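袋の口と、二〇三五年の台所

食卓で家計簿をつけていると、つい手が止まって別のことを考えはじめる癖があります。先だっての六月の夕方もそうでした。買い物から戻って、エコバッグの中身を冷蔵庫に移し、バッグを畳んで引き出しにしまい、さて座ろうとしたところで、今の一連の動作を機械に頼めるのはいつになるのだろう、と思ってしまったのです。そうなるともう家計簿どころではありません。お茶をいれ直して、裏紙に思いつくことを書き並べているうちに日が暮れました。この文章は、その裏紙を少しましな形に直したものです。

わたしは工学の専門家ではありません。長いこと菓子を箱に詰める小さな工場の事務所にいて、現場が忙しくなると手袋をはめて手伝いに入る、という働き方をしてきた人間です。ですから機械の話をするといっても、設計図の側からはできません。隣で一緒に働いた側、それから家に帰って洗濯物を畳む側からしか書けないので、その点はどうかご勘弁ください。

工場の機械は、もう十分に働いている

工場には箱詰めの機械が入っています。フォルスベリ（Forsberg）という会社のもので、わたしたちは親しみをこめて「フォルさん」と呼んでいました。フォルさんはたいへんな働き者です。同じ大きさの箱が同じ向きで流れてくるかぎり、昼も夜も調子を崩しません。人間なら昼食のあとに必ずやってくる、あの眠くてたまらない時間もない。初めて見たときは、この人がいれば（人ではないのですが）わたしなど要らないではないかと、ちょっと肩を落としたものです。

ところが、年末の贈答用の季節になると様子が変わります。箱のほかに、布の巾着に入れてほしいというご注文が来るのです。これがフォルさんにはまるで手に負えませんでした。巾着は置くたびに形が変わります。口がどこにあるのか、裏なのか表なのか、紐が中に入りこんでいるのか外に垂れているのか、一枚ごとに違う。結局、巾着の季節は事務所の人間まで総出で手を動かすことになり、フォルさんは電源を落とされて、静かに正月を待つのでした。

あのころ二十枚ひと束の巾着を何束も開けながら、わたしは自分の指のことをずいぶん見直しました。親指と人さし指で布の縁をこするようにずらすと、重なっていた二枚がすっと分かれて、口が開く。目ではろくに見ていません。隣の人とおしゃべりをしながらでもできます。どうやっているのかと聞かれても、うまく答えられません。教わった覚えもないのです。

かたい物とやわらかい物のあいだ

ここ数年、家の中の仕事をする機械の映像をよく見かけるようになりました。展示会の動画をひとつ見はじめると、次々におすすめが出てきて、夜更かしの原因になっています。ヤルテオ（Jalteo）という会社の腕だけのロボットが食器を水切りかごに並べるところなど、わたしは三度も見ました。皿の持ち方がじつに丁寧で、うちの家族に見せてやりたいくらいです。クルティッツ（Kultitz）の台車型の機械は、床に落ちた積み木を拾って箱に戻していました。あれもよかった。途中で積み木をひとつ取りそこねて、もう一度やり直すところに、なんともいえない愛嬌がありました。

けれども、こういう映像をたくさん見ていると気づくことがあります。皿、積み木、コップ、缶、本。上手に扱われているのは、つかむ前とつかんだ後で形の変わらない物が多いのです。布が出てくる映像もあるにはありますが、タオルを一枚、広い机の上で、ゆっくりと畳むものがほとんどで、しかも早送りになっていたりします。小さく「八倍速」などと書いてあるのを見つけると、ああ、やっぱりそうか、とほっとするような、がっかりするような、複雑な気持ちになります。

家の中を見回すと、やわらかい物の多いこと。服、布巾、シーツ、靴下、カーテン、そして袋です。買い物袋、巾着、洗濯ネット、弁当の包み。わたしは袋こそ家事のかなめではないかとひそかに考えています。家事というのは、かなりの部分が「何かを何かに入れる」「何かから何かを出す」という作業でできていて、その入れ物が、しょっちゅうくたりと倒れたり、口を閉じてしまったりするからです。

口の開いた袋から瓶を一本出す。言葉にすればこれだけですが、機械の身になって考えてみると、なかなかの難題です。まず、どこまでが袋の外側で、どこからが内側なのかがわからなければなりません。柄のある布ならなおさらで、皺で折れた模様と、縁の折り返しと、奥に落ちる影とが、いっしょくたに目に入ってきます。レモンの輪切りが半分しか見えていないとき、それが布の折れ目のせいなのか、別の布が上に重なっているせいなのか、人間なら考えもしません。そして瓶をつまもうとすれば布も一緒についてくるし、布を押さえようとすれば瓶が傾きます。二本の指でこれをやれというのは、菜箸で風呂敷をほどけと言われるようなものでしょう。

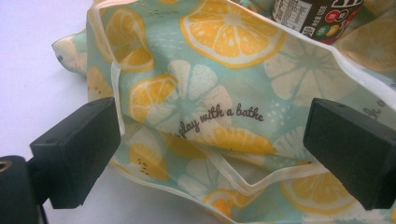

それでも望みを持っている理由

ここまで読むと、なんだ、まだまだ駄目だという話か、と思われるかもしれません。でも、わたしはけっこう明るい気持ちでいるのです。

ひとつには、機械に教えるやり方が変わってきたと感じるからです。フォルさんのころは、技術の人が来て、箱の寸法を打ちこみ、止まる位置を決め、少しでもずれるとまた呼ばれて来る、という具合でした。いまは、人が手に持った道具で実際に物をつまんだり広げたりして、その動きごと覚えさせるという方法があるそうです。黒い二本の指を人間が握って、布の袋に向かう。これを知ったとき、わたしは巾着の季節を思い出して、胸のあたりが温かくなりました。指のこすり方は言葉では教えられなくても、やってみせることならできます。祖母がわたしに風呂敷の結び方を教えてくれたのも、ちょうどそんなふうでした。ほら、こう、と言うだけで、「こう」の中身は手のほうにあったのです。

もちろん、二本のかたい指と、わたしたちの十本のやわらかい指とでは、できることに開きがあります。布の厚みを感じる力や、すべりかけた瞬間にきゅっと締める加減は、つまむ形をまねただけで身につくものではないでしょう。そこは専門の方々が苦労なさっているところだと思いますし、素人が「あと一歩ですね」などと気軽に言っていいものでもありません。

それに、工場と家とでは失敗の重さが違います。工場なら、巾着を一枚取りそこねても、次の一枚がもうそこにあります。うちの台所では、醤油の瓶は一本きりで、床に落ちればその晩の献立が変わるのです。速さはなくてもかまいません。夜中にゆっくり、八分の一の速さで片づけてくれて、朝になったら袋が畳んである。それで十分ありがたいのですが、落とさないでほしい。割らないでほしい。そして、わからないときには手を止めて、わからないと言ってほしい。わたしが家事の機械に求めるのは、たぶんこのあたりです。

二〇三五年にうちへ来るなら

ウンハム（Wunham）という町の家事用品の見本市で、「二〇三五年の台所」という展示があったと聞きました。実物を見た知り合いの話では、棚も引き出しも取っ手の形がそろえてあって、機械がつかみやすいように作られていたそうです。なるほど、機械が家に慣れるのを待つだけでなく、家のほうからも歩み寄るわけですね。食器洗い機が来たとき、うちでも木のお椀を減らしましたから、その理屈はよくわかります。

ただ、袋まで歩み寄ってしまうのは、少しさびしい気がするのです。口がいつも四角く開いて、決して倒れない、無地の袋。機械にはそのほうが親切に決まっています。けれどもわたしは、果物の柄の入った、くしゃっと丸めて鞄の底に押しこめる袋が好きです。皺だらけで出てくるのを、ぱん、と一度振って広げるときの音も好きです。あれを取り上げられてまで楽をしたいかと聞かれると、ちょっと返事に困ってしまいます。

では今の時点で、機械に家事はできるのか。わたしの答えは、皿はそろそろ頼めそう、洗濯物は一枚ずつなら待っていられる、袋はまだわたしがやる、といったところです。工場のほうでも、箱はフォルさん、巾着は人の手という分担がもうしばらく続くでしょう。年末にまた手伝いに呼ばれたら、今年は自分の親指がどう動いているのか、おしゃべりを控えてよく見てみるつもりでいます。誰かにやってみせてくれと頼まれたとき、少しはゆっくり動かせるように。

家計簿は、六月の分がまだ途中です。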